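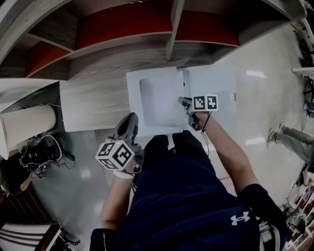
Figure 1. Working on the white box with a pair of hand-held grippers, one marker cube on each.

Plomdale Teaching Kit: a user's review
Group project report, submitted 10 May 2018

1. What we set out to do

Our group was asked to choose a robotics product that a college might buy and to find out whether it was worth having. After a good deal of going back and forth we settled on the Plomdale kit, which is sold by Botine as a way of showing a robot arm a job by doing the job yourself. You hold a gripper in each hand, get on with the task, and the software works out where the grippers went from the patterned cubes on top of them. None of us had used anything of the sort before September, so we came to it as complete beginners, and we have tried to write this report for people in the same position.

2. The kit and how it arrived

We had the kit on loan for 34 days. It came in one large case, well packed, with a printed guide that was cheerful but rather short. The guide takes you through charging, pairing and the first recording, and then more or less leaves you to it. We would have liked a page on what to do when one gripper pairs and the other won't, as that took up most of our first afternoon (the answer was to switch both off and start with the left).

Setting up got quicker every time. By the second week we could go from opening the case to a first recording in six minutes, and that included finding somewhere to sit, never easy in our lab in the afternoons.

3. The tasks

We kept to jobs with boxes and lids because Kikuchi, the software that comes with the kit, has a ready-made template for them. Working on the floor suited us better than the bench. There was more room to move our elbows, and we could lean over the box and keep both cubes facing the right way. Altogether we made 524 recordings, of which Kikuchi accepted over 80 per cent. Most of the rejected ones were our own fault: a sleeve had covered a cube, or one of us had turned a wrist too far while reaching for the lid.

4. What we liked

The grippers are very pleasant to use once your hands have learned them. The fingers close smoothly, and thin things like the edge of a box lid can be picked up without much fuss. We were also pleased with the little green light, which saved us from several wasted recordings. Kikuchi itself is plain to look at but quick, and it tells you straight away when a recording has been turned down.

5. What we did not like

Our forearms ached after a long session, and the members of the group with smaller hands found it harder going than the rest. The cable needs tucking in along the arm or it catches. We also felt that the reason given for a rejected recording ("tracking lost") could have said which hand was to blame.

We borrowed the older Brurico set from another group for a day to compare. It is lighter, and kinder to the wrists, but the setting up was so slow that we only managed a handful of recordings before we had to give it back.

6. Would we recommend it?

Yes, for a course with two or three sessions a week, and with a proper afternoon put aside at the start for learning the grippers. For a single open day we think it would be too much bother. If Botine brings out a smaller grip we would very much like to try it, and we have sent them a copy of section 5.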